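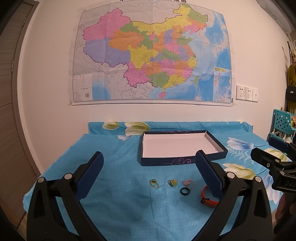
Figure 1. Table in Home 3 with four rings, a watch strap and an open box lid, under the wall map.

Small Things at Home: where people put rings, straps and other accessories
Group report, Neves College, Household Objects unit
Project partner: Jindel Neighbourhood Centre

1. Introduction

Our group was given the theme "storage" and we had a long discussion before we agreed on something smaller. Most of the reports from last year were about kitchens and wardrobes. We wanted to look at very small things which a person wears on the hand or the wrist and takes off again in the evening. They have little weight and almost no volume, but everybody in our group has lost at least one of them.

The main question was: where does a small accessory go when it is not worn, and does the owner agree with this place? The second question came later, after the first visits. We wanted to know if the colour of the surface makes it easier or harder to find a thing again.

2. Method

We visited 33 homes in the Jindel and Tesach areas during May. In every home we asked the resident to show us the place where accessories are kept, and also the place where they are really left, if this is different. We noted the kind of object, the main colour, the surface underneath and the nearest container. Then we had a short talk, mostly in the kitchen because there was tea.

All together we recorded 556 objects. Earrings were counted as one object when they were a pair. We did not count keys, although two residents asked us to, and we are still not sure this was the right decision.

3. What we found in the homes

The most common container was not made for jewellery. We saw saucers, jam jars, a soap dish and many lids. The lid is interesting for us. A box with its lid closed is good for keeping, but people told us it is slow in the morning. The open lid is shallow, so you can see everything in it at the same time. In Home 3 the lid is dark navy outside and white inside, with a purple swirl decoration on the front, and the small pieces were lying on the cloth in front of it. We saw the same habit in other homes - the container is near, but the object stops just before it.

We called this "the last ten centimetres" in our notes. It is only our name and not a term from the course reading.

Surfaces were more difficult to describe than we expected. A plain surface makes a simple case. A printed cloth does not. The tablecloth in Figure 1 is turquoise and has large pale yellow-green tulips and pale blue blossoms, and one of the rings is also yellow-green. Against such a pattern we think a ring of this colour is easy to miss, while the black ring and the orange strap are visible at once. The pink ring has a top in the shape of a flower, so it is similar to the cloth in its subject but different in colour. We had an argument about which of these two matters more. The majority of the group said colour.

The rest of the room also belongs to the storage, we learned. In Home 3 a handbag and a plastic basket with holes are kept at the coat rack, in the other part of the same room from the door. The basket is nearly the same turquoise as the tablecloth. A bag, a basket and a coat are natural places for small things to disappear, and several residents in other homes told us that they search the pockets first.

The map of China has nothing to do with accessories, but we kept it in our room notes because wall items help to remember which table is which. The provinces are in pink, purple, orange, yellow and green, and it is fixed with tape at the bottom corners. For the same reason we wrote down the switches and sockets beside it.

4. Trial of the tray

With help from the Priltetti workshop we made a tray of thick felt, grey, with a low border. We chose grey as none of the common objects in our list was grey, except some silver ones, and this is a weak point of the choice. The tray was tested in six homes. Four residents kept it on the table and two moved it to the bathroom shelf, where the felt is not very practical.

Residents liked that the rings make no noise on felt. One person said the border is too low for a watch, which we accept. The next version should be a little higher at the back side.

5. Problems

Our visits were announced before, so it is possible that people tidied up. We also visited mainly in the afternoon, and the correct time would be late evening, when things are taken off. The report had a limit of 2000 words, therefore the full table of objects is kept in the appendix folder at the centre and can be borrowed from the front desk.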